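Gallery: Wrist Views from the Osora Grasping Study

Osora is a study of how well a grasping policy trained only in simulation holds up when it sees nothing except the view from the wrist. There is no overhead camera and no map of the workspace. The policy gets one color view per step and the current finger opening, and it returns a small motion of the hand.

The simulated episodes were generated in Wornix, our in-house scene builder, over the summer and finished in September. Training used 800 episodes. Each one starts from a random hand pose, and the surface color is drawn again every time. Camera position relative to the hand is also shifted slightly between episodes – an idea we took from the earlier Stisell runs, where a fixed camera led the policy to rely on the exact outline of the fingers.

The main result so far concerns views with no target in them. The first version of the policy closed the fingers early in 20 of the held-out episodes, nearly always over bare surface. After we added target-free views to the training set and let the policy output a "keep looking" action, that dropped to 7. Grasp success on visible targets stayed the same.

Two things are still open. Low-contrast surfaces remain the hardest case, and we have not yet tested how long the policy should search before it gives up. Asmaa El Khatib is running the search-length tests now and will add those results to this page.

Renders are shown at the resolution the policy receives.

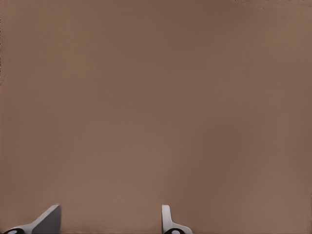 Simulated wrist view with the gripper open over a plain brown surface, no target in view.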